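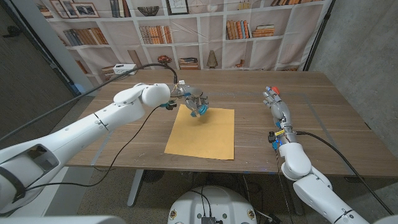 December, evening

The league's letter came this afternoon. I read it in the parking lot behind work and again at home with my coat still on. Lollovia can play next season in the same division, but only if we have a signed lease on a ground that meets the new standards. The lease has to be in their hands in 50 days. It doesn't say what happens on the day after that, but I have followed this league long enough to guess.

The standards are what they have been threatening since spring. Lights good enough for a night game. A fence all the way around the field. Separate changing rooms for the officials. A field at the full width, and ours at the high school is narrow, as every visiting coach likes to tell us. The lights are fine. The fence stops at the track and starts again behind the bleachers. The referees change in the coaching office, with the mop bucket.

None of it is unreasonable. I wrote something angry on the supporters' page in the spring and I have gone back and forth since on whether I should take it down. A league is allowed to want decent grounds. What bothers me is that the rules were passed after the dues were collected, and that the clubs who voted for them mostly had the right kind of ground already. Fivau moved into a college stadium two years ago. They didn't have to change a thing, and they voted yes, and I would probably have voted yes in their place.

I called the club office before it closed. They had the letter too and were polite about it. They are talking to the school district and to the people who own the old Danzer field out by the rail yard. They didn't want either of those put on the page yet, so I haven't put them there. I can write it down here.

I drove past Danzer on the way to get groceries, which is out of the way, but I wanted to see it. The gate was chained. From the road the field looks flat and wide enough. There is a stand on the far side with the roof half off. The lights are the old kind on wooden poles and I don't know if they have power running to them. There is a lot of parking, more than we would ever need. My first game was there, back when the factory team still used it, and I remember it as a much bigger place. I remember the smell of onions and standing on a milk crate, and nothing at all of the soccer.

Trouble is the bus. The high school is a short walk from the square and half our crowd comes on foot. Nothing runs out to the rail yard in the evening. The kids who come by themselves and stand behind the goal with the drum would need a ride, and some of them would stop coming. I would rather have a cramped field with people beside it. The league doesn't measure that.

Later

Had soup and went over the season again. We finished with 8 wins, which was better than I expected in May when we couldn't hold on to a lead for more than a few minutes. The home form did it. Away from home we were poor. The 3 goals we let in at Puvito all came from the same corner routine, and I still don't see how you can be beaten by the same corner all afternoon. The ball goes short, comes back, goes to the far post. Everybody in the away end could see it coming by the second half. The bus ride back was very quiet.

The home game against Fivau was the best of the year. It had rained until lunch and the middle of the field was heavy. They wanted to pass it and couldn't, and we kicked it long and chased. It wasn't pretty, and I enjoyed every bit of it. The winner went in off somebody's knee with the light almost gone. I lost my voice and had to go to work the next day without one.

I think about that game when people write that clubs like ours shouldn't be held back by the way the game is set up here. I agree with them on most days. There is no going up for us. We could win every game and still be in this league next year, and the only way out of it is to buy our way into the next one, for a fee that would pay our bills for the rest of my life. Going down doesn't exist either. You don't get relegated, you just get a letter like this one.

When I was younger I was sure that would change. There were meetings and petitions and long threads online and I read all of them. I signed whatever was put in front of me. Now I would settle for knowing where we play in April. I don't know if that is getting older or just being tired tonight.

There was talk on the page today about other leagues. One of the regional ones would take us, apparently, with no ground rules beyond a marked field and nets. The games would be closer. Puvito have been rumored to be going there since the summer and they denied it again last week, which makes me think it's true. If they go, our travel gets worse, as they are the nearest trip we have. If we both go, at least the rivalry carries on, and I would get to see whether we ever learn to defend that corner.

The argument against is the cup. The regional league's teams have to start in the earliest round and play through the qualifying weekends, and for us the cup run is what brings in money. The year we got a home draw against a professional side, the club sold enough scarves in one night to buy the new goals. People who had never been before came and stood four deep by the track. You can't plan for a night like that, and I know it shouldn't decide anything, but I'd hate to make it less likely.

I wrote a post for the page and didn't send it. It was too long and it made the league sound worse than it is. I'll cut it down tomorrow. It should say that the club has had the letter, that there is a deadline, and that anyone who uses the high school field might want to tell the school district they like having us there. The district meets before the holidays. I looked up the rules for speaking. You put your name on a sheet by the door and get a couple of minutes. I have never spoken at one of those and don't much want to, but I will go.

Things to look up before then:

What it would cost to close the gap in the fence, and whether the track team would mind a gate.
Whether the width rule has an exception for existing grounds. The draft had one on page 16. I can't find it in the final version, but the numbering is different.
Who pays for the lights at night games now, us or the school.
If the old Danzer lights work.

The width is the one that worries me. A fence is money, and a changing room can be a trailer if it's clean and has a lock. I have seen worse at grounds that passed. A field can't be made wider when there is a running track on both sides of it. If the exception is gone, then it is the rail yard or the regional league, and all the speaking in the world won't help.

Bed soon. Scarf is in the wash from the last game - I had left it in the trunk for weeks and it had gone sour. The fixture list from this season is still on the refrigerator with the scores written in. I usually take it down when the new one comes out, so it can stay up for now.

It's snowing a little. I put the recycling out and forgot the cardboard, and I'm not going back down for it.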